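Squeaky floorboards in a rented flat — is it worth asking the landlord?

clondia_lane
Joined: May
Posts: 3

Hello everybody. I moved to Flollovbridge for my work and I rent a flat on the second floor of an old house. The floor in the corridor is wooden and it squeaks very much, mostly near the bathroom door. The lady below me is kind, but she has told me that she wakes up when I go to the kitchen at night.

My contract says I must not make "alterations to the floors". Is a screw an alteration? I would like to solve it before I write to the agency, as they are slow with every answer.
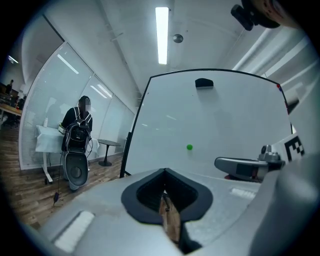 Flollovbridge, 28th February

I have now tried the talcum powder which my mother always used. I brushed it between the boards and walked on them for a whole evening. The noise is smaller by the bathroom, but in the middle of the corridor it is the same as before. The boards are brown and quite old, and I do not want to damage them.

Hoani
Posts: 288

Talc is fine for two boards rubbing together. If the board is moving on the joist, powder will do nothing. Stand on it and rock your weight from heel to toe. If you feel it go down, it needs a fixing.

And yes, a screw is an alteration. Ask first.

edska_50
Posts: 50

I don't agree with Hoani. One small screw with a bit of filler on top is a repair. I rented for years and did this in every place, and I always got my deposit back.

Hoani
Posts: 288

You were lucky then. There can be pipes under a corridor, especially near a bathroom. Put a screw through one of those and see what the agency calls it.

Raelene Brunton
Moderator

Please keep it friendly, both of you. Clondia_lane, I would write to the agency by email and mention the neighbour. A complaint about noise usually gets a quicker answer than a complaint about a floor. In the meantime a thick runner with felt under it will help with the footsteps, though not with the squeak itself.

clondia_lane
Posts: 3

Thank you for the answers. I did the test with the heel and the toe, and three boards go down a little — so Hoani is right about the joist, I think. I did not know about the pipes and I will leave the screws alone. The email is sent.

edska_50
Posts: 50

Fair enough about the pipes. I still say they will send a man who puts in one screw and leaves. Get the felt in any case, it is cheap and you can take it with you when you move.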